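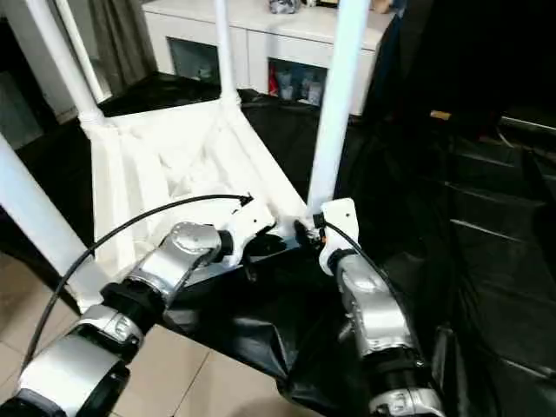
3.2 Looking after the two-arm cell

I should own up straight away that this is the part of the project I enjoyed most, so it has come out longer than Nima Kazemi wanted. The cell at Dodwood has two arms set side by side on a tiled floor, and its job is taking apart and putting back together light household furniture with white tubular legs. Nearly everything in this section is about keeping those two arms agreeing with each other. The learning side is in Section 4, and you can skip to it if cables bore you (they shouldn't!).

We started with the bases. Each arm was squared up against the grout lines, then against the other arm, then against the grout lines again when the first two answers didn't match. After that we ran what we call the handshake, where both grippers close on one stiff bar and we read off how hard each arm thinks it is being pushed. If the two are fighting, the bar tells you at once. Our limit for the difference was 7 newtons, and on a bad morning in January we were seeing well over that before anything had even been picked up. The culprit was a base bolt that had worked loose on the right arm. We found it by hand, with a spanner, after two days of blaming the software.

Threaded legs are much fussier than the bar. One gripper has to steady the leg while the other stays close to the screw end, and any tilt between them goes straight into the thread.

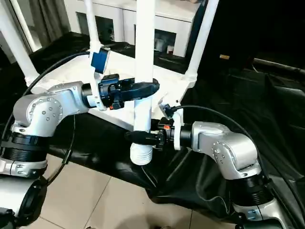
So the order of work matters a good deal. We settled on closing the upper gripper first at low force, letting the arm go slack for a moment so the leg can find its own line, and only then closing the lower one. Doing it the other way round gave us crossed threads, and a crossed thread in a plastic fitting is a miserable thing to put right. We kept a box of spare fittings from Skuvby and got through more of them than I'd like to admit.

Cables come next. Ours run from the wrists in a wide loop and down the outside of each arm, tied at the base and left free in between. The early version was tied tight all the way along, very smart to look at, and it pulled on the wrist connector every time the forearm rolled. Leave slack, then leave a bit more. We check the connectors at the start of every session and swap the whole cable at the first sign of a dropped signal. I used to try mending them and it was never worth the afternoon.

The floor covering caused the longest argument we had. Black sheeting cuts the glare from the tiles and makes white parts far easier for the cameras to pick out, and I was all for it from the start. It does shift about, though, and it has a nasty way of riding up under whatever you're working on.
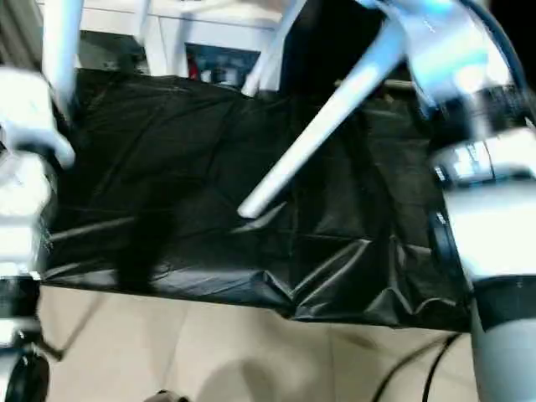

Nima Kazemi thought the sheet should be pulled straight before every single run, creases and all, on the grounds that a fold catching the light can pass for the edge of a part. My own view was that a cell which only works on a freshly smoothed sheet isn't much of a cell. We tried it both ways, 70 runs with the sheet straightened and 77 with it left as it fell (the odd numbers come from a power cut, not from any cunning design). Figure 2 sets out the outcome. Straightening helped a little with finding the parts and made no difference I could see to the gripping, so we now tidy it between sessions and otherwise leave it alone.

Wrist cameras need a separate word. They sit close to the work, and white plastic under a strong light simply washes out, taking the edge you wanted along with it. We fixed the exposure by hand, with the wrist held low over the part, and wrote the setting on a bit of tape stuck to the controller.
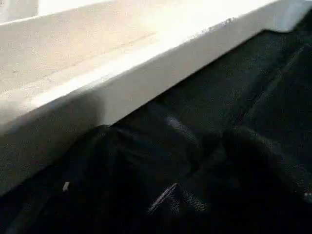 Getting a clean line between the white and the black is really all we ask of that view. If the line breaks up we wipe the lens, then look at the lamp, then check whether the bracket has been knocked, in that order. The bracket is usually to blame, but wiping the lens takes no time at all. After any knock we redo the camera alignment from scratch, and the handshake too, even if the arm itself seems perfectly happy.

Figure 2. Parts found and parts gripped, sheet straightened (70 runs) and sheet left as it fell (77 runs).

Print this section | E-mail this section
Contact the authors | © Dodwood cell project, 25/06/2023 | Back to top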